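# The Case for a Case

I have a cupboard in my hallway that I've been frightened of for most of my adult life. You probably have one too. Mine is the one where containers go: biscuit tins, zip pouches, glasses cases, the sturdy box a phone came in, a hard case for a drill I gave away years ago. I don't throw out a good container. I come from a long line of people who don't throw out a good container, and we're running out of hallway.

So when the Tuesday evening class at our local makers' hall put up a notice for a short course called Everything in Something, I signed up before I'd read the second paragraph. Three sessions, ten of us, bring your own clutter. I packed 15 containers into the boot of the car, told myself that was restraint, and drove over with the whole lot rattling behind me like a travelling hardware shop.

The idea is simple enough. You don't go out and buy matching tubs (I had my eye on a stacking set from Nelline, in a very fetching sage, and was gently talked out of it). You take the boxes you already own and you give each one a job. If you can't think of a job, out it goes. That's the theory. In practice I spent most of the first session defending a shortbread tin with a dent in it.

## Tins first

Everybody starts with tins, because everybody has tins. They're the easiest thing in the world to love. A decent painted lid will keep a tin in a family for decades after the last biscuit's gone, and every one of us in that room had opened a grandparent's tin as a kid expecting something with jam in it and found buttons. It's practically a national sport.

What I hadn't thought about was how badly I use them. I'd been putting small things in big tins, so everything slid around, and then stacking the tins so I couldn't get at the bottom one without a full excavation. The fix is to match the tin to the drawer before you match it to the contents. Measure the drawer, see which tins will sit in it side by side, and only then decide what goes in them. I did this at home with my kitchen drawer and got my rubber bands, birthday candles, string and spare batteries into one layer. One layer! I can see all of it! I called my sister over to look, and she was very polite.

A word on rounded corners, too. They're lovely in the hand, and they waste a bit of room in a square drawer, and I've decided I don't mind. The little gaps are where your finger goes when you want to lift the thing out.

## Hard cases are a trap

I say this with affection. A hard case with a carrying handle and two latches makes anything feel important. I once kept crayons in one. Close the lid, click, click, and you're off to an emergency of some sort.

The trouble is that you can't see in, and a shut case doesn't nag you the way an open basket does. In mine I found a tangle of charger leads, a torch with no batteries, a single child's sock and a booklet for an Adum kettle I've never owned. I can't tell you when I'd last had it open. There was a receipt in there for 893 paper napkins' worth of somebody's wedding — at least that's what I think the number meant — and it wasn't my wedding.

The class rule for hard cases is that they're for kits. A kit is a group of things you pick up together and carry somewhere: first aid, picture hanging, bike repairs, face paint. If you never carry it anywhere, it doesn't need a handle, and it'd be happier in a drawer. Mine has become the picture-hanging kit. Hammer, hooks, pencil, tape measure, small level. I've carried it from room to room three weekends running, feeling extremely capable, and hung one picture.

Label the end and the top both. Cases get stood up, laid down and shoved sideways, and a label on the one face you can't see is no use to anyone. I use a strip of masking tape and a marker. There are fancier ways, including a Veltier label printer that got passed around the class and admired, but tape peels off cleanly when you change your mind, and I change my mind a lot.

## And then the blocks

The last session is about loose bits, and loose bits in my house means blocks. I've got grown nieces and nephews and I still find toy blocks under the couch. They migrate. You can put away a whole set on a Sunday night and there'll be two of them on the bathroom windowsill by breakfast.

I'd assumed the answer was a bigger tub. Every parent in the room laughed at me. A big tub gets tipped out, all of it, every single time, for the sake of the one piece at the bottom. What you want is a few smaller, shallower boxes a kid can lift with two hands and see straight into, with a bit of space left at the top. Fill them about two-thirds and stop. It feels wasteful for a day or so and then it feels like the only sane way to live.

I took a long, hard look at my own surfaces after that. The thing I'd got wrong for years was trying to sort on the floor, where it all spreads out and you lose the will by the second armful. Sort on a bench or a table, at standing height, and only put out a few things at a time. A case, a tin, a handful of odds and ends. Deal with those, then get some more. It's slower to begin with and miles quicker by the end, and your knees will thank you.

And please, have something nice to look at while you're doing it. I'm serious! I've pinned a length of loud checked fabric to the wall behind my sorting bench, from a remnants bin at Wumbei, and I'm convinced it's half the reason I go in there at all. Plain walls make tidying feel like a punishment. Put up some turquoise. Put up some coral. 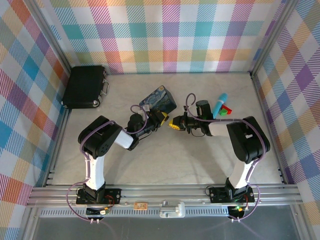
*Case at the back, blue box in the middle, red and green blocks off to the right, and plenty of plaid all round.*

Of the containers I drove over with, I came home with ten. The dented shortbread tin survived. It holds tea lights now, and it sits at the front of the shelf where I can get at it, with its dent to the wall. The drill case went to a neighbour who still has a drill. Two glasses cases turned out to be the right size for knitting needles (the short ones, anyway) and I've promised the phone box to my sister, who wants it for seed packets.

The hallway cupboard shuts. I should say it shuts if you lean on it a little. There's a basket on the floor in there that I haven't got to yet, full of lids, and I've a bad feeling most of them don't belong to anything. The course runs again in April and I've already put my name down.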